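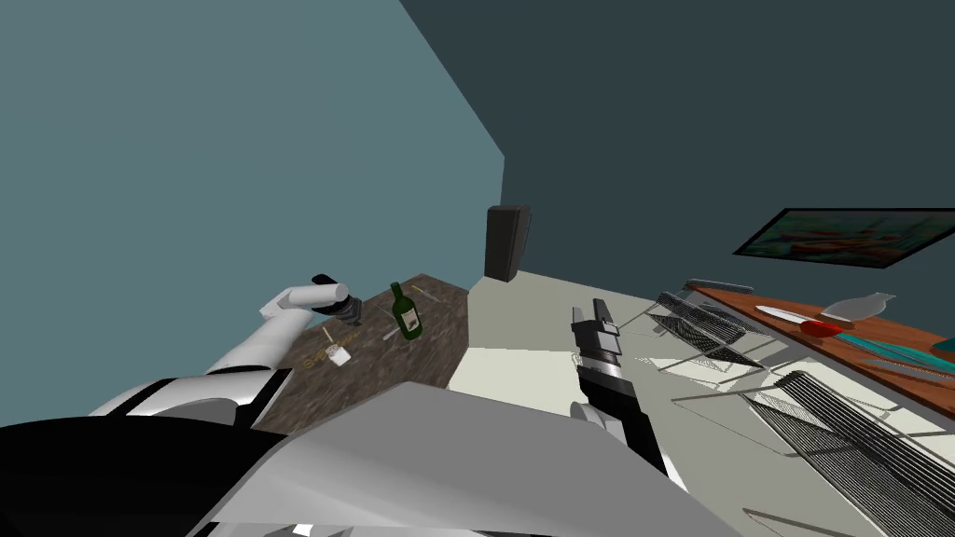 Marcelino Casado wants to know, before anybody touches a config file, which version of the house rules the run was checked against, because the ticket doesn't say and he's not going to guess.

Fair point, Marcelino, sorry! It was the January version of the Fasow rules, the one with the new section on parked arms. I've added it to the ticket title so the next person doesn't have to ask.

Ticket: Uvovis two-arm kitchen sim, rule checker stops the run
Opened: 2025-05-11
Status: open, waiting on rule wording
Component: Poker (our rule checker)

So, the problem. I load the kitchen with both arms, start the tabletop task, and Poker halts everything at step 352. Same step each time, which I guess is the good news. The log line is always the same too:

HOLD rule 2: idle arm not in declared rest pose

The full episode is 3580 steps, so we're barely out of the gate when it quits. I tried the obvious stuff first. Restarted the sim, no change. Cleared the cached scene and reloaded, no change. Swapped which arm does the work, and then it complained about the other arm, so at least it's even-handed about it.

Then I went and read rule 2 properly (I know, I know, should have been first). It says an arm without a task has to be in its declared rest pose before the other one moves over a work surface. It doesn't say who declares the pose or where. Poker looks for it in the scene file, and ours was sitting in the robot file. When it finds nothing it falls back to fingers down, and our idle arm parks with the fingers up. Bingo, or so I thought.
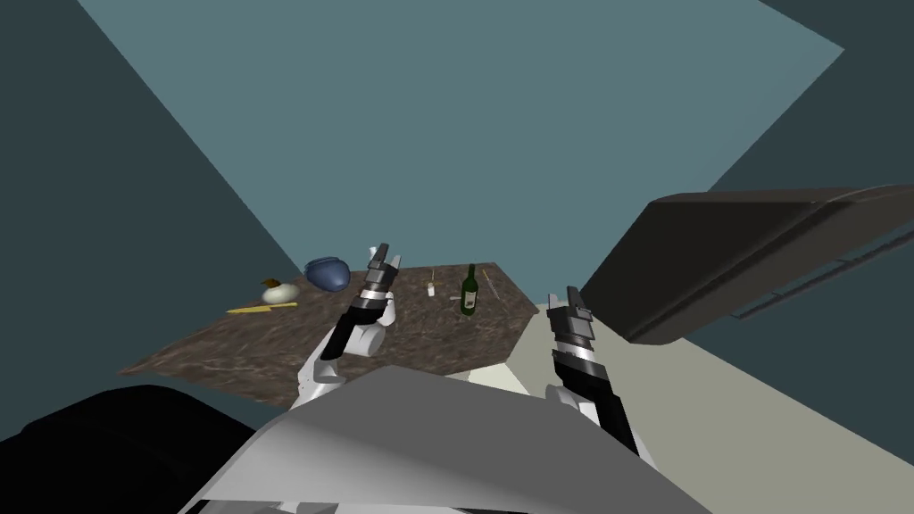 Log continued, 2 min read

I copied the rest pose into the scene file and ran it again. Rule 2 passes now, hooray! But then I got a brand new one further along:

HOLD rule 5: tool near glass, clearance not stated

There's a green bottle on the table, and glass is on our fragile list, so every approach near it needs a stated clearance. I'd always assumed the list only counted for the thing you're picking up. Nope. It covers anything standing on the same surface. I'm fine with that as a rule, I just wish it said so in the sentence where you'd look for it, and not in a footnote to the glossary.

I put a clearance in for the bottle and ran the batch overnight. 97 episodes went through without a hold, and then I stopped it myself so I could look at the wrist views before signing anything.
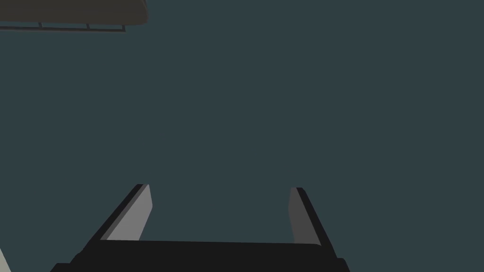

Ming-te Chiang asked whether a clean pass means much if I wrote the clearance myself and then graded myself on it, and said good practice would be for a second person to set that number from the rules without seeing my scene file.

Yeah, okay, I can't argue with that one. Ming-te, would you be up for doing it? I'll take my value out of the scene file and leave the field blank, and Poker will refuse to start until it's filled in, so there's no way to skip it by accident.

What I'm changing in the meantime:

Rest pose goes in the scene file for every two-arm setup, one entry per arm, even if both are the same.

Poker gets a proper error when the pose is missing. Falling back to a default without telling me cost me most of a morning.

Glossary footnote on fragile items moves up into rule 5. I've sent Marcelino the wording, and he wants "same surface" spelled out so people don't argue over whether a counter beside a table counts. I say it doesn't. He says it should if the arm can reach both. We're still going back and forth on that, so please don't edit rule 5 until we've settled it.

Leaving this open until the second clearance value is in and the batch has been rerun.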